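Search the archive Search this list Go Advanced

Subject: Re: [hutwalkers] Zarnelau route, what to carry and where to stop
Message 3458

Replying to the message below, which I have trimmed a bit.

> We are thinking of doing the Zarnelau route in the autumn, starting from
> the Hilden end. Neither of us has done a hut walk before, only hostels
> and B&Bs. Is it true you have to bring your own sheet liner? And what do
> people wear indoors? The booking page says no boots past the porch but
> does not say whether they lend you anything. We would also like to know
> if the long day over the top can be split in two. My knees are not good
> going down. We have done the coast south of Dunbar in stages and managed
> that without trouble, but it is mostly flat.

I walked it last September, also from the Hilden end, and took 13 days including two rest days. You could do it faster. I would not try to do it much faster with bad knees.

Liners first. Yes, bring your own. The lower huts will rent you one but the upper ones won't, and you will be turned away from the bunk room without it. Cotton is heavy and takes a long time to dry. I have a silk one that weighs almost 100 grams with its bag and it has lasted well apart from a seam at the foot end. Blankets are provided everywhere. They are not washed often.

Indoor shoes. The booking page is right about the porch, they are strict on this. Some huts have a box of felt slippers by the door but the bigger sizes go first, and by six in the evening there may be nothing left. I bring a pair of one-piece slides. The strap type is better than a closed clog because you can get them on over thick socks. Flip-flops are no use with socks at all. Get ones with some texture on the footbed, because the washroom floors are tiled and your feet slip about inside a smooth one.

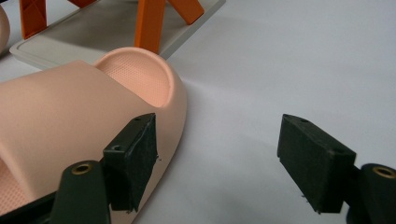 If you are only using them indoors then the cheapest pair you can find will do. If you mean to use them for stream crossings as well, think again, because a slide comes off in moving water and you will watch it go. I carry a second pair of old running shoes for the two crossings below Zarnelau, and I know that some people on this list say that is too much weight. The bridges may be back by the time you go. They were out when I was there and the notice at the bottom said only that work would start in February.

Splitting the long day. It can be done but you have to plan for it. The pass is at 3281 feet on my old map, which doesn't sound like much, but you start low and the path down the far side is steep and made of loose stone for the first hour. There is a private guesthouse at Trolum, a short way off the route to the left after the chapel. It isn't on the hut association's list, so people miss it. You have to ring them, they do not answer emails. They do an evening meal but not a packed lunch, so buy bread the day before. From Trolum you can go over the pass in the morning and take the whole afternoon coming down. That is what I would do in your place.

Poles for the descent, both of you. I used to think one was enough. Shorten them going up and lengthen them going down, and take your hands out of the straps on the loose part in case you fall.

On knees, the thing that made most difference to me was carrying less. I went through the bag at the halfway hut and posted a parcel home: a second fleece, a book, the spare gas and a tripod I hadn't taken out once. The post office in Zarnelau opens in the mornings only and shuts for the saint's day, so check.

The other thing is something to sit or kneel on. The benches outside the huts are wet most mornings and the rocks at the lunch stops are cold. Closed-cell foam rolls up and goes down the side of the bag. Don't bother with the inflatable kind for this. I have had two go flat.

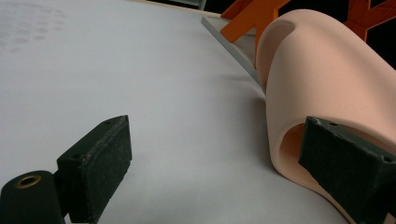
Peach-pink foam, curled, on a white surface.

Any offcut will do if it is thick enough. Thin foam kept rolled up will not want to lie flat again, so turn it over and roll it the other way now and then. It also does for kneeling on when you are sorting the bag out on a stone floor.

Food. Huts do a set dinner at seven and you eat what there is. Vegetarians should say so when booking and then say so again on arrival. Breakfast is bread, jam and coffee. Tea if you bring the bags. Carry cash, as the card machine at the second hut depends on the weather.

Water is fine from the troughs in the villages. Above the tree line I filter it because of the cattle.

Compared with the coast near Dunbar, the daily distances are shorter but you should allow more hours for them. I was doing well if I covered two miles in an hour on the upper part. The signposts give times and not distances, and the times are for somebody fitter than me. I added a third to all of them and that worked.

Buses back from the far end run until the schools go back, after which there is one in the morning and one at half past four. If you miss the second you are there for the night. There is a campsite and a bar.

I have the Trolum phone number written inside my map and will send it off-list if you write to me. I also have the older edition of the guidebook, which you can have for the postage. The chapter on the lower valley is out of date but the rest is all right.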